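Station 5: hand-held gripper pair, setup and upkeep

Gallery maintained by Nadine Hattar, Grovix cell support. Last revised in June.

Station 5 is a table cell for two-handed work with a pair of hand-held grippers. The test fixture is the Londoño stand, and the table sits between aluminum extrusion rails. The notes cover setup and finger pad care. Cable routing for the rest of the floor is on the Uvora page.

Setup. Seat the stand before the grippers are connected. Check that the tracking plate on each gripper is tight and that none of its markers are covered. Route each cable back along the arm with enough slack for a full turn of the wrist. Open and close both sets of jaws 3 times and watch the reading in Sukport. If the closed reading drifts by more than 2 counts, zero the unit again.

Pads. The friction pads are wear parts. Edges go first, usually at the upper corners, and the crumbled material then collects on the pad face. Brush it off with a dry nylon brush. Solvent softens the adhesive. Replace pads in pairs, left and right finger together, and log the change under item 136. Chiharu Sakai keeps the spare sets in the second drawer.

Pivots. Wipe the brass bushings at each pad change. No oil. Side play at the fingertip means the arm comes off for inspection.

Right gripper holding the upright brown handle beside the pole. Left gripper open.

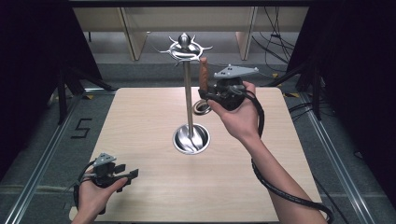
Finger pads from behind the jaws. Frayed top edges, pale residue along the borders, brass bushings in the linkage arms.

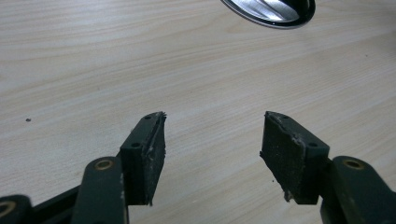

Both grippers over the table, brown peg in the right jaws, coiled metal piece near its lower end.
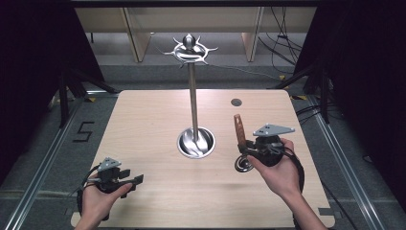 Station 5, hand-held grippers at the table.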